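Weapon and Gear Check for the Sorkix Game, With My Comments

Last edited April 23, 2020 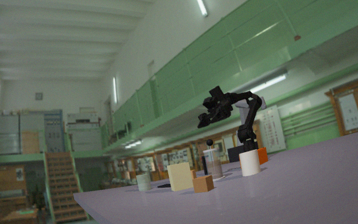
Modupe Okeke says the old list was too long and that people quit reading it somewhere around shields, so could I please put the arrows first this time. Fair enough, Modupe! Arrows are first. I also cut the part about cloaks down to two lines, and you know how much I love the cloak part.

This is for the August game at Idel. If you're playing a wizard and carrying nothing but a spellbook, you still have to come through the check line (yes, even you, High Seer of the Ninth Tower).

ARROWS AND BOLTS

[ ] Head is wider than an eye socket and doesn't twist on the shaft
[ ] Shaft has no cracks, no splinters, no tape hiding a crack
[ ] Fletching is glued down at both ends
[ ] Your name is on it

Comment: we checked 548 arrows last time and I pulled almost 100 of them, mostly for loose heads. Grab the head and turn it. If it moves even a little, it goes in the reject bin and you can fix it at home. Please don't fix it at the table while I'm looking at you with forty people in line.

SWORDS, AXES, ANYTHING YOU SWING

[ ] Push the tip with your thumb, no core poking through
[ ] Bend it gently, it comes back straight
[ ] Latex isn't sticky or peeling
[ ] Pommel is padded
[ ] No metal, no real leather studs on the striking part

Comment: I've been asked about the Bashir blades, the long curved ones the desert houses carry. They're allowed. They do need the thumb test on the tip AND along the back edge, because the foam is thin there. Suleiman Bassey's passed last year and then failed after a weekend in a hot trunk, so bring it back to me even if it has an old tag.

SHIELDS

[ ] Rim foam all the way around, including the bottom
[ ] No bolt heads sticking out on the front
[ ] Straps hold when I yank on them

Comment: I do yank hard. Sorry in advance.

SPELL PACKETS

[ ] Filled with birdseed, tied shut, fits in a closed fist
[ ] No rice, no sand, no beans

Comment: the limit is 175 per caster. Ekaette Akpan wants it raised to 400 for the storm mages and I'm still thinking about it. My worry is the cleanup, and the birdseed sprouting in the meadow like it did before.

ARMOR, HELMETS, COSTUME

[ ] No sharp corners (run a bare hand over it)
[ ] You can see to both sides with the helmet on
[ ] Cloak opens with one pull
[ ] Cloak stops above the ankle if you're fighting

Comment: the one pull thing matters to me. Brooches are gorgeous and I own too many, but wear it over a hook or a snap.

FIRE AND LIGHTS

[ ] No open flame in tents, including the temple tent
[ ] Lantern batteries taped in
[ ] Smoke for the Nisix ritual is cleared with me first

Comment: Omolara Sani has the ritual smoke this year. Tell her, not the High Priest, if you have asthma, and she'll put you upwind.

Passing gear gets a green tag on the grip. Lost tags mean another trip through the line. The reject bin gets handed back after the last battle, so come find me by the gate before you drive off.

COMMENTS

Uchenna Jibrin: Does a staff count as something you swing if I only ever point with it?

My reply: Yes, bring it to the table. I've seen you point with it.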